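Reading time: 3 min
Print this page | E-mail this ticket

Ticket 196: Second arm for the kitchen bench, budget query
Opened by: Kulsoom Janjua
Assigned to: Eskil Lindqvist
Status: Waiting on purchasing
Priority: Normal (was Urgent, then the urgent person went on vacation)

Kulsoom, January 12, 2025
Purchasing wants to know why the Grilolbridge plan lists two arms when the Swati request form has one line for "arm." I typed a 2 in the quantity box. The form changed it back to 1. I typed it again and the form logged me out. Can we split the order, or do we have to explain ourselves?

Eskil
Both, I'm afraid. The form caps anything over 500 dollars at one per request, a rule clearly written with office chairs in mind. File a second request and put the first one's number in the notes. As for explaining, attach the simulation render. Purchasing likes a picture.
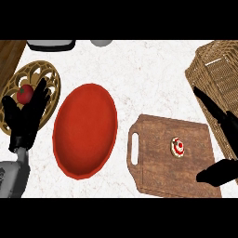
Simulated counter, two arms: tomato in the left gripper, right gripper open and empty.

Kulsoom
Attached. Reply from purchasing: "Is the basket included?" I have told them the basket is not included. They also asked if the fancy gold trivet could be something plainer to save money. It's a rendered trivet. It costs what it costs to render.

Eskil
Please don't let them cut the trivet. Things with holes in them are where fingers get caught, and I'd like to find that out before we own the fingers.

Separate problem: the Evari quote covers arms and grippers but leaves out mounts, spare fingertips and the second controller. Pundudine includes all of it and takes until July to deliver. I've asked Evari for a complete quote 3 times. The last answer was a brochure.

Kulsoom
Could we buy one arm now and add the other next year?

Eskil
We could — but the bench has to be cut for the mounts either way, and the tasks we planned need two hands. With one arm, we'd be budgeting for half a cook.

Kulsoom
Second request filed. The form flagged it as a duplicate of the first. I have opened a ticket about that.

Eskil
Saw it. It's been assigned to me.

We use cookies to remember your ticket filters. Accept | Manage settings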